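Okay, a few people asked what it's like at Trotevura now that part of our bench work is getting handed to a robot. Long thread, I'm on my break and then I'm on the bus, so bear with me!

For anyone new: I've worked final assembly at the Castden plant for years. Small gray plastic housings, circuit boards, little plug-in blocks. You seat the block, you check it, you pass it on. There are 18 of us on the benches.

The robot cell is called Harb. That's the project name, but everyone uses it like it's the name of a coworker. "Harb's down." "Harb's being picky." I held out for a month and now I do it too.

What Harb is learning is the blue block job. Light blue block, dark socket, and you want it in straight. It's the job my thumbs hate most, so I wasn't exactly standing in the doorway to stop them.

And it's a fiddly one. You don't get a lot of room in that opening, and the edge of the housing is always right where your knuckle wants to be.
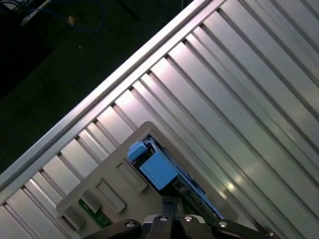

A person feels it when the block is sitting crooked. You back off a hair, wiggle, try again, and you don't even know you did it. When they asked me to explain how I do it, I said "you just push it in," and the engineer wrote that down and looked very sad.

So we spent most of August doing it slowly and talking out loud. I felt ridiculous. But I found out three of us at the same bench do it three different ways. I tilt from the back. The woman across from me goes straight down. Guess whose way the robot got. (Hers. I'm fine.)

First milestone was 500 tries on practice housings before it went anywhere near a real order. Some of us took turns sitting with it and hitting stop if it pushed when it shouldn't. That's a strange way to spend a shift. My arms felt great and my brain felt like oatmeal.

The stop button thing matters to me, by the way. In the first plan only the techs could hit it without filling out a form afterward. We pushed back on that at the shift meeting and got it changed. Anyone on the floor can stop Harb now, no paperwork.

Since everybody asks: no, there haven't been layoffs. Two bench spots turned into "cell operator" spots, with a small bump in pay and a training week. The part I don't love is that when someone retires, I can't get a straight answer about whether that spot gets filled. I've asked twice. I'll ask again.

Also the pace. On my own bench I decide when to grab the next housing. If my shoulder's bad, I slow down for ten minutes and catch up after lunch. Next to the cell, the tray comes when it comes. It's easier on the hands and harder on the rest of you — I don't think the people who bought it had that on their list.

Best shift so far was 269 housings through the cell with me loading and checking. I went home and my thumbs didn't ache. I opened a jar of pickles, which if you do this kind of work you know is a big deal.

Break's over, more later.
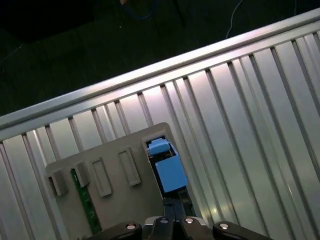

benchside_castden
7:40 PM · thread, continued

Back, on the bus. Somebody asked what you do all day if the robot's the one doing the block. Load, look, pull the bad ones, write down why. The writing down is new. Before, if I got a bad socket I'd toss it in the red bin and mutter. Now it goes in a log that people read.

Turns out I like the log? I wrote up 94 rejects in my first stretch as operator and a good chunk of them had the same rough spot inside the opening. We'd all been pushing past it by hand for ages. It went back to Fondia (they mold the housings for us) and they're looking at it.

Downside to the log: you can also see whose shift had how many stops. We asked them to keep names off the screen by the break room. They took the names off but left the shift letters on, and there's one operator per shift, so do the math. Still arguing about that.

Someone else asked if the new hires learn it by hand first. Right now yes, two weeks on the bench before they go near the cell. I really want that to stay. You can't tell a block is seated wrong if you've never felt one seated right, and on the days the cell is down it's us and our thumbs again.

Would I go back to all bench? Ask me at the end of a shift and I'd say no. Ask me when the tray's coming and I need water and I might say yes.

My stop's next. If you work next to one of these, tell me how your breaks work — ours are a mess and I'm collecting ideas for the next shift meeting.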